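Canetville Old Car Club: News from the Workshop Evenings
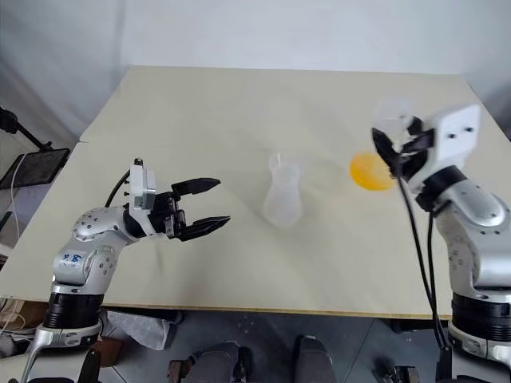
Our winter workshop evenings started again in February, and the first subject was drum brakes. We chose it after many members asked for it last autumn. More than 26 people came to the hall, so we had to bring the benches from the back room and some members were standing until the tea break.

Chidubem Etim led the evening. He has driven the same 1961 sedan for most of his life and he has rebuilt its brakes three times, the first time badly, as he told us himself. He began with the adjustment, which is the part that most owners leave for too long. On his car each front wheel has two adjusters and each rear wheel has one. You turn the adjuster until the shoe touches the drum and the wheel is locked, then you go back slowly until the wheel turns free. A very light rubbing sound is permitted. Before you check again, press the pedal hard two or three times, so that the shoes find their center.

After this came the question of pulling to one side. Damián Painemal has had this problem with his pickup since he bought it, and he had already changed the hoses and both front cylinders. Chidubem asked him if the linings on the left and on the right came from the same box. They did not. Damián has now ordered a full set and he promised to report to us at the next evening. We also talked about old flexible hoses, which can look good from outside and be closed inside. When a brake stays on after you release the pedal, the hose is the first thing to suspect.

There was a longer discussion about brake fluid. Several members want to change to silicone fluid because it does not damage the paint. Chidubem is not against it, but he recommends it only when the whole system is new or completely cleaned, and he asks everybody to write on the reservoir cap what is inside. The two kinds must not be mixed. For members who stay with normal fluid, he advises a change every two years, also for cars which drive very little. Please do not keep an opened can from one season to the next.

Chutima Kaewsai brought her notes from the restoration of her small delivery van, with all prices. The brakes cost her 240 dollars in parts, and 142 dollars of this was only for the two front drums. She thinks she could have saved the old drums if she had measured them before she ordered. The maximum diameter is often cast on the drum itself, under the rust, so use a wire brush first. Wear a mask when you open old brakes and never blow the dust with compressed air. Old linings can contain asbestos. Wet the dust and wipe it away.

The next evening is in March and will be about carburetors. Ayodele Haruna will show how to clean and set a single carburetor, and he would like to have one or two difficult ones to work on. If you have such a carburetor, please empty the fuel out at home and bring it in a closed plastic bag with your name. Doors open at 7 p.m. as before. The price is 5 dollars for members and guests, tea and cake included.

Two small matters at the end. Somebody left a half-inch ratchet and a pair of reading glasses on the window shelf, and Chiamaka Uzor is keeping them. She also has the list for the spring drive to Jellgate. If you want to come, tell her the model of your car and how many people will be in it, and if you need a place for a trailer.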